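第三章 安装与首次设置

3.1 开始之前

本章适用于 Grodasix 系列桌面标签打印机的台式机型。挂墙机型请看第七章,两者的电源接口位置不同,不要混用安装步骤。

装机前请核对箱内物品:主机一台,电源适配器一只,USB 数据线一根,试用标签纸一卷,清洁笔一支。缺件请在收货后 14 天内联系购买处补发,补发时需提供机身底部的序列号。

注意:箱内的试用纸卷只有 600 张,用于校准和试打。正式使用请另购 Casine 纸卷,每卷 1,000 张。

3.2 放置主机

1. 选一张稳固、水平的桌子。主机工作时有轻微振动,不要放在折叠桌或带轮的推车上。
2. 主机背面与墙之间留出一掌宽的空隙,方便散热和更换电源线。
3. 主机正前方是出纸口,前面不要堆放文件。
4. 撕掉机盖四角的蓝色运输胶带,打开机盖,取出压在打印头下面的泡沫垫片。

小心:泡沫垫片未取出时不得通电。由此造成的打印头损坏不在保修范围内。

3.3 装入纸卷

1. 按住机身两侧的卡扣,向上掀开机盖,直到听见“咔”的一声。
2. 把纸卷放进纸仓,标签面朝上,纸头朝向出纸口。
3. 将两侧的挡纸板向中间推,贴住纸卷边缘即可,不要夹紧。夹得过紧会出现走纸偏斜和字迹拉长。
4. 拉出纸头,长度约 5 厘米,从压纸杆下面穿过。
5. 合上机盖,两侧同时用力按下。只按一侧容易造成盖合不严,状态灯会一直闪橙色。

提示:更换不同宽度的纸卷后,必须重新做一次 3.6 节的校准。

3.4 接通电源

1. 把适配器的圆头插入主机背面的 DC 接口,再把另一端接到插座上。
2. 长按电源键两秒,状态灯先亮白色,随后转为绿色。
3. 如果状态灯为红色,请先关机,检查机盖和纸卷,然后重新开机。

小心:只能使用随机附带的适配器。外观相近的其他适配器电压可能不同。

3.5 安装电脑端软件

打印机通过 Prinditik 软件与电脑连接。软件安装包可从产品页面下载,安装需要 364 MB 可用磁盘空间。

1. 先运行安装包,再连接 USB 线。顺序颠倒时,系统可能把打印机识别为未知设备,需要在设备管理器中删除后重新连接。
2. 在安装向导中选择“台式机型”,点击“下一步”。
3. 出现“请连接设备”的提示后,用数据线连接打印机和电脑。
4. 等待窗口右下角出现绿色对勾,点击“完成”。
5. 打开 Prinditik,在“设备”菜单中选中新加入的打印机,设为默认。

软件的标签编辑窗口以鼠标操作为主。左键单击选中文字框,按住左键可拖动;滚轮用来缩放画布;按住 Ctrl 键再滚动,可以逐级调整字号。笔记本用户可以使用触控板,但拖动对齐线时建议接一只鼠标。
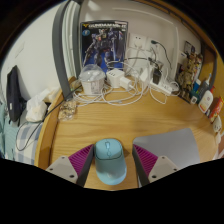 Delaunay,二月——本节操作说明已按 Prinditik 新版软件修订。旧版用户请注意,“画布缩放”一项已从“视图”菜单移到“首选项”中的“指针与滚轮”页,滚轮方向也在同一页设置。如果升级后滚轮缩放的方向与原来相反,勾选“反转滚轮”并重新启动软件。

3.6 校准

1. 确认纸卷已装好,状态灯为绿色。
2. 在软件中依次打开“设备”“维护”“纸张校准”。
3. 选择纸卷宽度,点击“开始”。打印机会连续送出三张空白标签,然后停下。
4. 查看第三张标签的切口是否与出纸口的撕纸刀对齐。如有偏差,在“微调”栏中输入正数或负数,每次改动一格,再点“重试”。
5. 对齐后点击“保存”。校准值存在主机里,换一台电脑不需要重做。

注意:校准过程中不要拉扯标签,也不要打开机盖。中途断电的,重新从第 1 步开始。

3.7 试打

1. 在软件首页选择“测试页”,份数填 1。
2. 点击“打印”。
3. 检查测试页上的细线框是否完整,小号文字是否清晰。

细线断开或有竖向白条,一般是打印头上有灰尘。关机,等打印头冷却后,用清洁笔沿一个方向擦拭,晾干再开机。字迹整体偏淡时,把“浓度”调高一级。浓度长期设在最高一级会缩短打印头寿命。

测试页正常后即可开始使用。模板的建立和批量导入见第四章,故障代码见附录二。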